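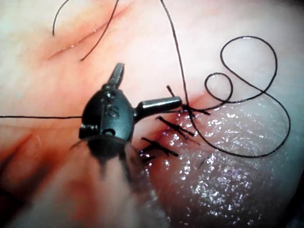
Bronwyn Rewi
Founder and Head of Product, Costigan

Hi, I'm Bronwyn! I started Costigan after years of closing the books for a small chain of gas stations, where I spent far too many evenings matching fuel deliveries to invoices by hand (with a ruler and a highlighter, if you want the full picture). Our first product, Tirkix, does that matching for you. It reads the delivery ticket, finds the tank reading and flags any gap before the bill gets paid.

We're now in 106 stores and still a small team — small enough that I answer the support line on Tuesday mornings.

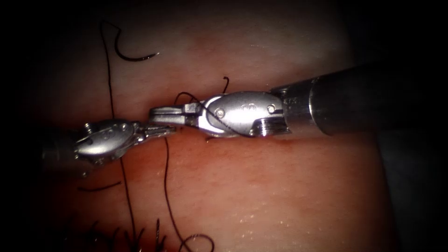 Wet-stock accounting is our bread and butter, and it's fussier than most people expect. A delivery gets split across tanks, the temperature shifts the volume, and somebody keys in the wrong grade. At the month-end close the gallons have to meet the dollars, and Tirkix works right at that meeting point. Our newer module, Skeklow, handles lottery, car wash and propane, and almost 60 stores have switched it on so far.

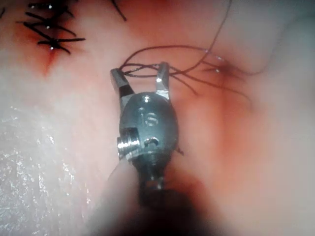

Do I have to replace the accounting system I already use?
Most customers keep theirs. Tirkix sends a daily journal file that your bookkeeper can import, and we set up the account codes with you during the first week.

Our office is upstairs at 806 Sillesberg Road. Come by for coffee, and bring your ugliest invoice!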